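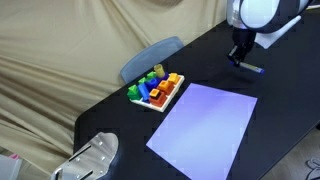 Tikemness opened its football building to the public for one afternoon before the season, and I drove over with a friend who has had season tickets longer than I have. The date was August 26, 2019, five days before the opener, so the players were kept well away from us. We saw the rooms they use and heard a lot about how the week is organized.

Check-in was at the north gate of Peixoto Field. Parking was free in the gravel lot but the line of cars backed up to the road, and it took us most of half an hour to get in. Groups went through every 20 minutes or so. Ours had a graduate assistant from the equipment staff as its guide.

The locker room came first. It was redone over the summer, with new carpet and wider stalls, and each stall now has a vent at the bottom that pulls air through the pads overnight. Linemen are along the back wall and the kickers are by the door. We were asked not to sit down or touch the helmets.

The weight room is bigger than it looks on the team's website. It has 9 lifting platforms on each side and a strip of turf down the middle for sled work. The guide said the defensive backs lift at six in the morning and the offensive line goes last, after class. A screen near the door runs the Sedix program, which the strength staff uses to log each lift. It was switched off for the tour.

After that we went into the team meeting room, where they showed a short film of last year's wins. The seats are good. The sound was too loud.

The part I liked best was the equipment room. They wash some 800 pounds of laundry a week during camp, and every player's practice clothes go through on one loop with his number on it. Face masks hang on pegs by type. A man in our group asked how long it takes to change one, and the guide did it in front of us in well under a minute with a power driver.

The indoor practice hall, paid for by Didance, was the last stop. The turf is in its second year. Kids were allowed to run routes and try a field goal from the 10, and the line for that was long. The goal posts at the east end are not regulation height - the roof is too low there.

Hot dogs were $3 and sold out before four. The ticket office had a table by the exit with single-game seats for the first two home dates, mostly upper deck in the corners. We bought two for the second game, section 14, on the shady side.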